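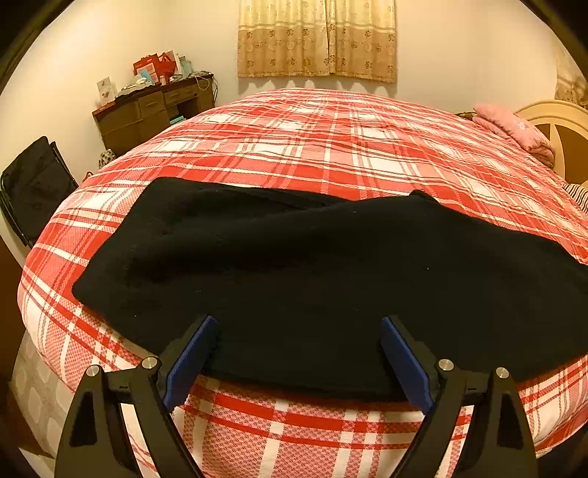
Black cotton leaving gray marks on light bedding

Thiện Hoàng
Posted Sunday, September 15, 2019

New black cotton rubs off on anything pale. Washed twice at 30 C with Trarar liquid, still marks a white cloth. Is there a way to fix the dye at home, or is it a matter of more washes?

Cường Cù

That is crocking: surplus dye sitting on the fiber, never bonded. Vinegar and salt do not fix reactive dye on finished cotton. Wash it alone, inside out, as warm as the label permits, with an extra rinse. Repeat until the rinse water runs clear. I needed 7 cycles for one pair of work pants. Test with a damp white rag on an inside seam before it goes near bedding. If a dry rag also picks up color after that, return it.

Ondar16

Salt worked for me. Also check your drum isn't overloaded.

Wunau

Salt helps in the dye bath, before the color bonds. Afterward it does very little. Agree on the load size, half a drum at most.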